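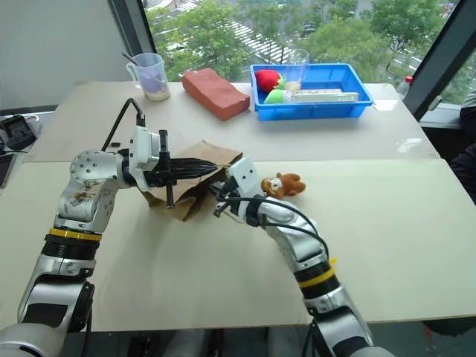
Manuals > Drosura two-arm cell > Section 4: Fingers, cables and the bag check

Last updated: June

Print this page | E-mail this page

4.1 Before you start

Read Section 3 first. If you skipped it, the arms will find out before you do.

You need a hex key set, a lint-free cloth, a paper bag and one small soft toy. The toy is a calibration object and should be entered on the parts list as such, however that looks to purchasing.

CAUTION: Press the stop button before you put a hand near the fingers. Pausing the program is a suggestion. The button is an order.

4.2 Cleaning and checking the grippers

1. Send both arms to the service pose and wait for the brakes to click.

2. Wipe the black fingers with a dry cloth. Solvent takes the grip off the pads, and then you get to read Section 9.

3. Wipe the wrist housings too. Brown scuffs on the silver are cosmetic. Log a scuff only if you can catch a fingernail in it.

4. Check the screws on each gripper mount. Snug is enough - the threads are softer than your opinion of them.

5. Follow each black cable back from the gripper by hand. It should have a free loop at the wrist and no flat spots. Replace a flattened cable with the Takács part. The Wunov one fits nicely and is 10 mm too short.

4.3 The bag check

1. Lay the paper bag on its side on the near table, between the arms. Use a creased one. A crisp new bag flatters the machine.

2. Set finger force to 2 and wrist limit to 179 degrees. The software will accept larger numbers. It has no stake in the matter.

3. Release the stop, stand back and run BAG_OPEN. The left gripper should pinch the upper edge of the mouth and hold it while the right one reaches in.

4. If the paper tears, lower the force and start again with another bag.

5. Repeat with the toy inside the bag.

NOTE: Keep trays, jugs and bottles on the far table during the check. The near table belongs to the arms.

4.4 When to repeat

Run the whole section every 400 hours, and after any collision, including the ones described to you as a light touch. Send logs of failed checks to Tharindu Nanayakkara at Erkport, with the finger force written down.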